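Setting up the Koltside hand grippers, part 3: the fridge trial

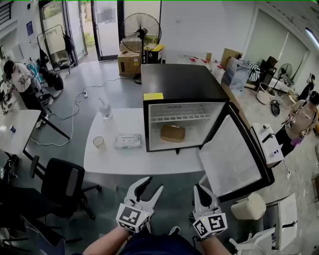

Do I need to calibrate again if I swap the left and right grippers?
Run the short calibration once more. Each gripper has its own saved profile, and the software won't spot the swap for you.

Okay, on to the trial itself! I use a mini fridge for comparing grippers (Gemma Dunmore got me into it) because you get a door, a shelf and an awkward little space all in one go.

1. Put the fridge on a table you can stand right up against. I like mine around waist height, but suit yourself.

2. Open the door all the way and place one soft item on the floor of the compartment. Leave the wire shelf in.

3. Switch on both grippers and hold them out in front of you, fingers open, for a slow count of 11. The tracker has to find both marker cubes before you start.

4. Start the recording, reach in with one gripper, close it gently on the item and bring it out to the table. Then put it back where it was.

5. Do 30 rounds with each set of finger pads. Yes, it's dull, and your forearms will complain (mine did!), so take a break halfway.

Note: keep your wrists turned so the cubes face the camera. I lost a whole batch, run 656, by tucking my left hand under the shelf and leaving it there.

Caution: don't squeeze against the shelf wires. The pads can nick, and a nicked pad ruins the comparison with the older set.

Caution: route any power cords away from where you stand. You'll be watching your hands the whole time and you won't look down.

If the tracker shows error 3046, go back to step 3. Still stuck? Ehab Filali keeps the list of known faults, and he'll want your log file along with the pad set you were using.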